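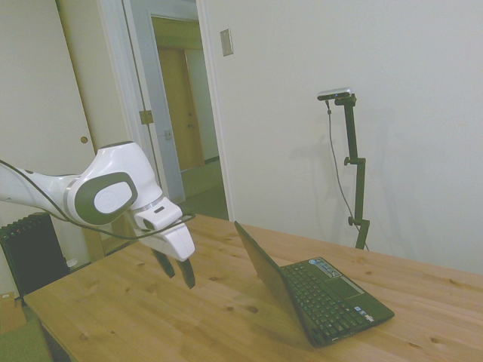
Teaching session, laptop task - Skarkirik project gallery

Quick upload before I lose the afternoon. Proper write-up later, Liesbeth has most of the notes.

Short version for anyone new: we want the arm to close a laptop lid by itself. To get there, a person does it first, through the arm. Two ways. By hand, where you grab the wrist and push it through the motion. Or remote, where you sit at the controls and steer. Everything gets recorded, joint angles plus video, and the learning code (Noltis, same branch as February) tries to copy it.

Kornél did most of the remote runs. Lenni did the by-hand ones and says his shoulder is done for the week. We kept 7 good demos by hand. Remote count still to come, Glenys is going thru the logs and tossing any with a dropped signal. Log folder is 1627 if you have access.

Stuff we learned, in no order:

Slow down near the lid. Every fast demo came out jerky on playback.

Start from a differnt spot each time. Cor kept parking the arm in the same place and the model learned Cor's parking place.

Don't talk to the operator mid-run. Really.

Remote is harder on the eyes than on the arms. Depth is the problem, you think you're over the lid and you're still behind it. 2 operators max per session, swap when one gets tired.

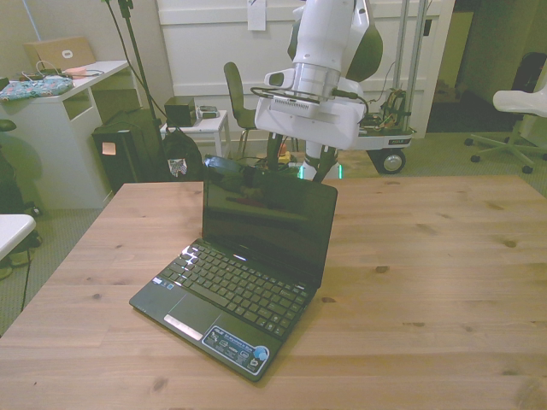 Fingers down behind the screen, lid up. Netbook facing out, light on the gripper showing green.

From that side the push has to come forward and down. Too high and you slide over the top edge, too low and you shove the whole computer along the table. Kornél likes to come in high and then drop. Lenni goes in flat. Both styles are in the set, we'll see which one the model picks up.

Next: same task with the laptop turned more, then a heavier one if Wuyts will lend us theirs. Clips go up on the Sotix page once Glenys has trimmed them. Questions to Liesbeth, she answers faster than me.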